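3. Materials and sorting set

3.1 Items. The set is drinks packaging, the kind that piles up on any break room table. 1,381 empties logged by the end of October, 37 set aside as too crushed to class. Site was the Anthorpe room, white table, one lined bin.

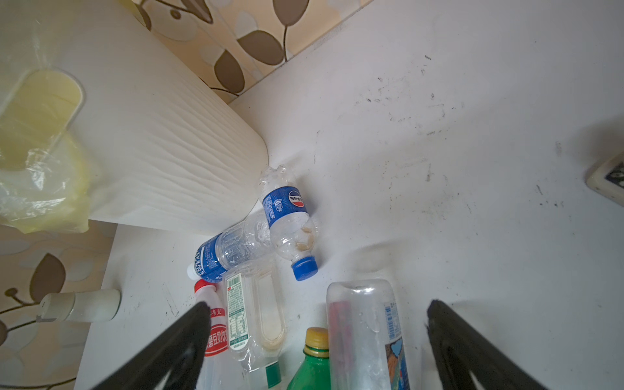 Label coverage matters more than bottle size for our purposes. Sleeves and wrap labels hide the plastic under them, and they have to come off before recycling - at least under the Jallilari scheme we follow. Soy milk packaging, such as the small white bottle with the red cap and red label, was logged apart from clear water bottles. Sports drink bottles with blue labels went in with the water. Residue was noted but not weigthed.

3.2 Bin and liner. One round bin, white to cream depending on the light. Liner is a translucent yellow bag, folded over the rim. Same liner type all through, Jostine brand, 40 to a roll.

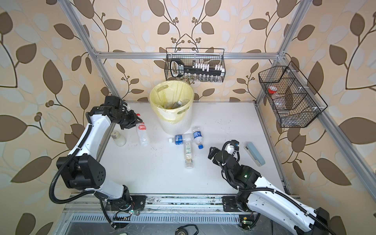 Should caps stay on? Left on for this study, as loose caps get lost in sorting and the Jallilari rules accept them attached.

Clear bottles were the bulk of the set. Glass kept to a minimum, small jars only, and never counted as a bottle. Tiongson (the earlier survey) lumped the two together, so totals don't compare directly.

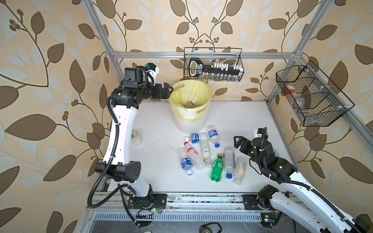
Photo: Anthorpe study archive.

Fill level is the next problem. Whole bottles take up space fast, a bag looks full when most of it is air. We did not flatten anything. Bag changed when items reached the rim - a judgement call, and two sorters would likely differ.

3.3 Clearing order. No fixed order. Bottles lying in front of the bin were logged the same as those furthur off. Target was 1,000 usable records and we passed it with room to spare.
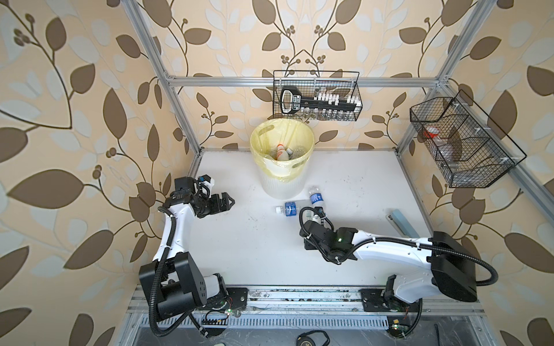 Figure 1. Lined bin with discarded items inside, two blue-label water bottles on the table in front.

Labels were read by eye. Where print was worn or creased the item went in as "clear, other".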